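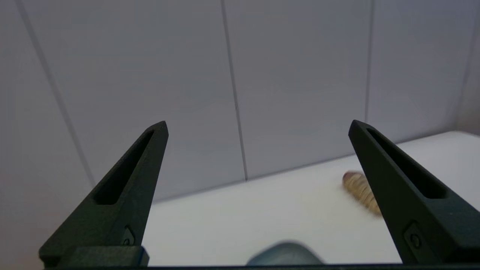
By Wayne Kershaw
Bickerstaff College, Interior Materials, second-year project
Submitted in September

A White Table Against a White Wall: Use and Upkeep of the Workroom in Room 142

Background

Room 142 was a wash-up area before it became a workroom, and the tiled wall dates from that time. The tiles are large and rectangular, with grout that is darker than the tile. The white table went in later and was placed up against the wall. Both surfaces were picked by different people for different reasons, and no record was kept of how they did together. My project was to find out how the table and wall hold up to normal student use, how much cleaning they need, and whether the room would be better with a darker work surface.

The department gave me a budget of $406. I spent $296 of it, mostly on cleaning supplies, sample boards and a used light meter. The rest went back.

Method

I kept a log sheet on a clipboard by the door. Anyone who used the table was asked to write down what they worked on, what they cleaned up with, and any mark that stayed behind. Some people filled it in carefully and some wrote "fine" and left. I threw out the entries that had no task listed.

I also did my own cleaning trials at the far end of the table. I put down pencil, ballpoint, white glue, coffee and a water-based marker, left each one overnight, and wiped it the next morning with plain water. Whatever stayed was wiped again with dish soap, and then with Stulten, the spray cleaner the building already stocks. The wall got the same treatment on one tile and the grout next to it.

For light, I took readings at the table and at the wall in the morning and again at 4 p.m., with the overhead lights on both times. I did not have a way to measure glare, so for that part I asked people.

Results for the table

Pencil and white glue came off with water. Coffee needed soap. Marker needed the spray, and a faint gray shadow was left that I could find only by knowing where to look. Ballpoint was the worst. It spread when I wiped it wet, and I ended up going over it twice with the spray.

The log agreed with this for the most part. The most common complaint was pencil dust, which shows up right away on white and gets on sleeves and paper. Several people said they wiped the table before starting work and not after. On a darker table they might not have seen that it needed it, so I counted this as a point in favor of the white.
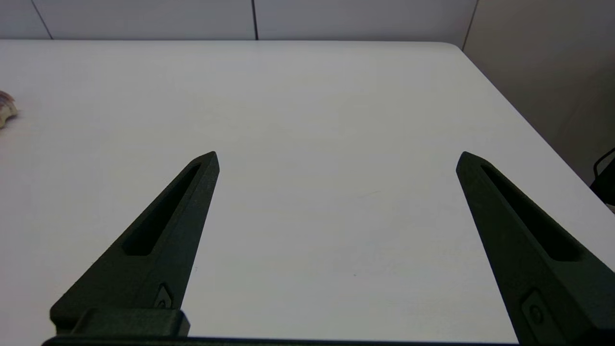 The next question was how well people could see what they were working with. Dark parts, cut card and colored thread were easy to find on the white surface. White foam board and tracing paper were hard. Two students brought their own gray cutting mats for this reason and put them away when they were done, and I think that is a better answer than a new table. I tried it myself with a sheet of gray board under white foam and the edges were much easier to follow.

Results for the wall

The face of the tile cleaned up with water in every case except ballpoint, which took soap. It is smooth and does not seem to hold anything. The grout took up the coffee and the marker, but it is dark enough that I could not tell the difference from a normal working distance. Light grout would have been a problem.

One thing I did not expect was the color. In my own photos the wall looks slightly lavender, and a couple of people mentioned this when matching paint chips. I put a Stinetti color card against the tile and then on the table, and the same chip looked cooler against the tile. I did not have time to find out how much of this is the tile and how much is the lighting. Anyone matching colors should take the chips to a window.

Problems with the study

The log depended on people being willing to write in it. My overnight trials were all done by one person at one end of one table, and I did not test solvents or heat. I had planned to compare the room with the workroom at the Seddale building, which has dark counters, but it was closed for most of the time I had.

Recommendations

Keep the white table. Buy a few gray mats and store them in the room. Put the spray and cloths where people can reach them from the table, and post a short note saying that ballpoint should be blotted dry before it is wiped. The grout can be left as it is. If the lights are replaced, the readings should be taken again at the same spots, which are marked on the floor plan in the project folder.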